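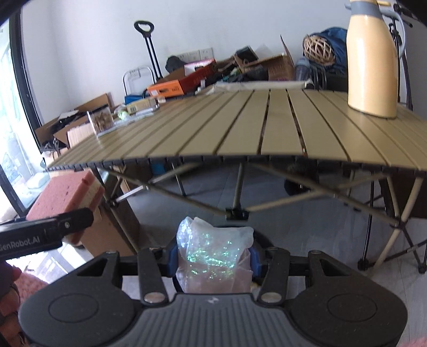 A crumpled plastic bag between the blue pads of a hand-held gripper.

Home-built arm Cutska gets its lessons at a camping table

The home robot project Cutska, which Floarea Matei started in Starneck eight months ago, has moved from the building of the arm to the teaching of it. The arm itself stays for now on its bench in the Irkaretti shared workshop, where its shoulder joint is being rebuilt with a stronger gear. The lessons are made without it, by people holding grippers in their own hands and picking up ordinary things from a slatted folding table.

Matei wants the arm to put away small household objects, and she chose soft ones for the beginning. A hard box is easy to hold, she explained on Friday, but foam, cloth and thin plastic change their shape when the fingers close. So far 28 lessons are recorded. Each of them is one object, lifted and put down again at another place on the table.
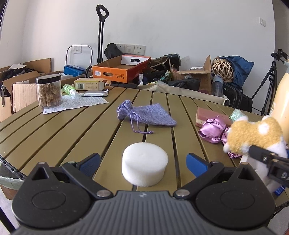

According to Matei, the soft things were also the reason for the new fingers on the arm. The first pair was printed at Irkaretti in a hard plastic and pressed too much at the tips. The second pair has a rubber layer four millimeters thick, and she is satisfied with it, although the glue needs a full night to dry.

The software is still the slow part. A recorded lesson must be cut and checked by hand before the arm can learn from it, and this takes more time than the recording – sometimes a whole evening for a few lessons. Matei is writing a small program for the cutting, and she plans to share it together with the drawings of the arm.

The rebuilt shoulder should be ready in March. After that the arm will try its first lesson, with a piece of foam. The workshop will be open to visitors on that evening from 7 p.m.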